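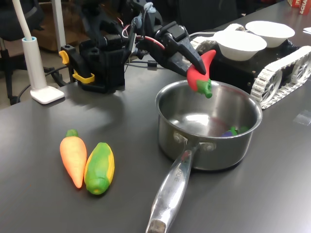

What makes a plant a nightshade?

A plant counts as a nightshade if it belongs to the family Solanaceae, and botanists place it there mostly by its flowers, its fruit and, these days, its DNA.

Kitchen Botany, Handout 3
The nightshade family
Ellville Evening Classes, Femke Van Damme

Last week we did the cabbages and their relatives, and I promised you something stranger. Tonight's family feeds a good part of the world, scents summer gardens and includes some of the most poisonous plants you could meet on a walk. Tomato, potato, eggplant, sweet and hot peppers, tomatillo, tobacco, petunia, belladonna – all cousins!

1. How to spot one

Start with the flower. Most nightshade flowers have five petals joined at the base, so the whole thing tends to come away in one piece if you tug it gently. In tomatoes, potatoes and eggplants the petals spread into a star or a shallow wheel, with yellow anthers pressed together in a cone in the middle. Petunias and tobacco have a long tube instead. Put a potato flower next to an eggplant flower and it's very hard to go on thinking of them as unrelated.

Then look at the fruit. Many members make a true berry in the botanical sense, a fleshy fruit from a single ovary with the seeds inside. A tomato is a berry. So is an eggplant, and so is a pepper, even though a pepper is mostly air. (A strawberry is not, and we will get to that when we reach the rose family.)

The green cap on top of an eggplant or a tomato is the calyx, what remains of the flower's outer green parts. In tomatillos the calyx keeps growing after flowering and becomes the papery husk. I find this one of the prettiest tricks in the family.

2. Where they come from

Potatoes were first grown as a crop in the Andes. Peppers and tomatoes are American too, with wild relatives in South America and a long history of growing in Mexico. Eggplant is the odd one out, an Old World plant brought into gardens in Asia long before anyone there had seen a tomato.

Think about what that means for cooking. Before the Atlantic crossings there was no tomato in Italy, no paprika in Hungary, no hot pepper in India or Thailand. Indian cooks who wanted heat had black pepper and long pepper, which belong to a completely different family. We use the same word for both in English and it has been confusing students ever since.

3. Chemistry

Plants can't run away, so many of them make compounds that discourage whatever is eating them. Nightshades are very good at it.

Solanine and its close relative chaconine are found in potatoes. Levels go up in tubers left in the light, which also turn green. The green itself is only chlorophyll, but it warns you that the other compounds may have risen too. Cut away small green patches and any sprouts, and throw out a potato that is green all over or tastes bitter. Boiling does not remove the problem.

Capsaicin is the burning compound in hot peppers. It acts on the same nerve receptor that responds to painful heat, so the mouth really does report a burn. Mammals feel it and birds don't, and birds are the ones that swallow the seeds whole and carry them off. Most of the capsaicin is in the pale tissue that holds the seeds, not in the seeds. Cold milk helps more than water.

Atropine, from belladonna, widens the pupils and still has a place in medicine. Please admire this plant from a distance.

4. Short note on names

Solanum is the big genus, with potato, tomato and eggplant all in it. Older books put tomato in a genus of its own, Lycopersicon, so don't panic if your grandmother's gardening guide disagrees with me. Peppers are Capsicum.

For Monday

Bring one fruit from this family and a small knife. Cut it across the middle, not lengthwise, and draw what you see – the wall, the chambers, the place where the seeds attach. A cherry tomato shows it beautifully. Spend 20 minutes on the drawing and label it in pencil.

Read chapter 6 in Van Loon, skipping the tables at the end.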